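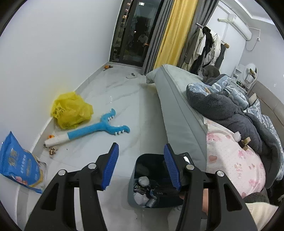
*La pince à deux doigts, côté chambre. Les patins bleus se font face au-dessus du carrelage, le chat surveille depuis le bout du lit.*

Mercredi, j'ai passé l'après-midi aux portes ouvertes de Brela et je suis rentré avec les yeux qui brillent. Ça faisait longtemps qu'une démonstration de robotique ne m'avait pas mis dans cet état ! D'habitude on reste derrière une vitre, un bras orange déplace des boîtes d'un point à un autre, on applaudit poliment et on va boire un café. Là, on nous a mis l'outil dans les mains.

L'idée de Brela tient en une phrase : pour apprendre à un robot à ranger une maison, on commence par ranger soi-même, mais avec les doigts du robot. On empoigne la pince, on serre, on desserre, et une caméra fixée dessus enregistre tout. Les séquences partent ensuite à l'entraînement. Ils en ont 1338 pour le seul rangement de chambre, et le compteur était affiché au mur de l'entrée.

J'ai eu droit à mes 4 essais, comme tout le monde. Le premier a été lamentable. On croit qu'il suffit de viser et de fermer, sauf que la main, la vraie, fait mille petites corrections dont on n'a aucune idée. Avec deux patins striés et un écartement limité, il faut choisir son angle d'approche avant de descendre, sinon on pousse l'objet au lieu de le prendre. Au troisième essai j'ai attrapé une boulette de papier du premier coup et j'étais ridiculement fier (ma voisine de file aussi, merci à elle pour les encouragements).

Ce qui m'a le plus plu, c'est le choix des lieux. Pas de faux salon en contreplaqué avec trois cubes sur une table. Les séquences qu'on nous a montrées viennent de vraies pièces où on vit, avec des vêtements sur un portant, des couvertures en tas, une peluche bleue à gueule de crocodile qui traîne par terre à côté d'un sac plastique jaune tout froissé. Un sac transparent et chiffonné, c'est l'horreur pour une machine : ça brille, ça n'a pas de forme fixe, on voit au travers. Même chose pour les emballages au fond d'une poubelle. Et si on ajoute un carrelage blanc façon marbre et une porte vitrée avec la nuit derrière, on a des reflets en prime. J'aurais pu rester une heure de plus à parler de ça avec l'équipe.

Deuxième partie de la visite, la salle Terkell, où un bras fixe rejouait ce qu'il avait appris. Nous étions 31 dans une pièce prévue pour moitié moins, il faisait une chaleur terrible. Le bras a saisi une chaussette, a hésité au-dessus du bac - un long silence dans la salle - et l'a lâchée pile dedans. Tonnerre d'applaudissements. La suivante est tombée à côté, et l'équipe n'a rien caché : ils ont relancé devant nous, en expliquant où ça coinçait. J'ai beaucoup aimé cette franchise.

Côté pratique, pour ceux qui voudraient y aller : l'entrée est gratuite, la visite dure 40 minutes, et le bus s'arrête devant le bâtiment Kelmendi. Prochaine session en septembre, sur inscription. Prenez le créneau de fin de journée, on a plus de temps avec la pince.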